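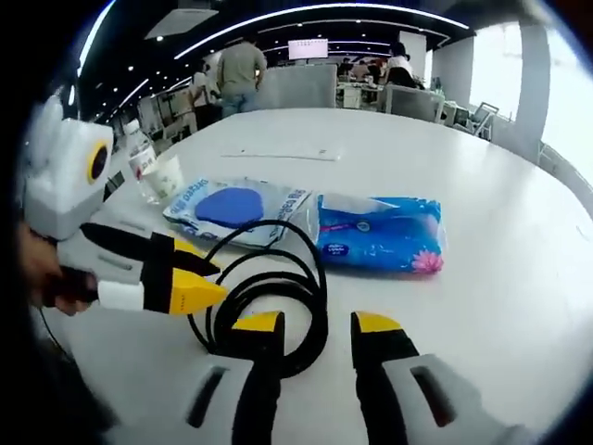

White round table

Right, several of you asked about the letter writing after I mentioned it in passing last week, so I'm going to attempt a thread. I'm not good at short, as you all know, so put the kettle on.

I started again in March, after a gap of goodness knows how many years. I used to write to everyone when I was younger (cousins, a girl I met on a ferry, my old piano teacher) and then email came along and I just sort of stopped without ever deciding to.

What got me going was a card from Toon Wouters, who some of you will remember from when we both lived in Plisham. Two sides of tiny handwriting, all about his leeks and his knee. I read it standing up in the hall with my coat on and then I read it again sitting down.

So I wrote back. It took me the whole evening and my hand ached like anything! My handwriting has gone terribly downhill. My sevens look like ones and my ones look like nothing on earth, and I had to do the envelope twice so the postie would stand a chance with PO Box 693.

Somebody asked what paper I use. It's the plain cream pad from Verstraete, 100 sheets, no lines. I do put a lined sheet underneath to keep me straight, otherwise I climb steadily uphill and end up in the top right corner by the second paragraph.

Pen is a Skevetti, the cheap one with the blue cap, bought at the station when I'd left my good one at home. The good one has stayed in its box ever since. The cheap one doesn't blot and I don't mind lending it.

On how long a letter ought to be: as long as you like, but if you're stuck, aim for about 200 words. That's one side, give or take, and one side is a proper letter. My aunt in Gorkance writes less than that every single time and I'm thrilled whenever one of hers drops on the mat.

The hardest bit is the first line. I used to apologise for not writing sooner, and then I noticed that everyone who wrote to me did the same, so we were all spending our first paragraph grovelling. Now I start with whatever is outside the window. Bins, usually. Once a very wet pigeon.

Then I answer whatever they asked me last time. I keep their letter propped up next to me while I do it, which sounds obvious, but for the first few I was working from memory and I asked poor Toon how his hip was. It's his knee. It has always been his knee.

Things I like getting in letters, in case you're wondering what to put: what you had for tea, who's fallen out with whom at choir, anything overheard on a bus, a recipe with the mistakes left in. I don't need big news. Big news I'll hear on the phone.

Things that have come tucked inside: seeds (unlabelled, I've planted them and we shall see), a bus ticket for the 202 with a shopping list on the back, and a pressed leaf which was more or less dust by the time it reached me but I was very touched all the same.

A few of you said you'd feel silly starting because you'd have nobody to write back. Try someone older than you. Try the neighbour who moved away. My aunt says she'd have written years ago but she thought I'd find it old-fashioned, the daft thing, and there was I thinking she'd gone off me.

And do keep stamps in. I write at night, and if there isn't a stamp in the drawer the letter sits on the side until the news in it has gone off like milk.

If anyone would like a letter, send me a message with your address and I'll add you to the pile. You might wait a bit, I'm slow, and I've still got to tell Toon about the seeds.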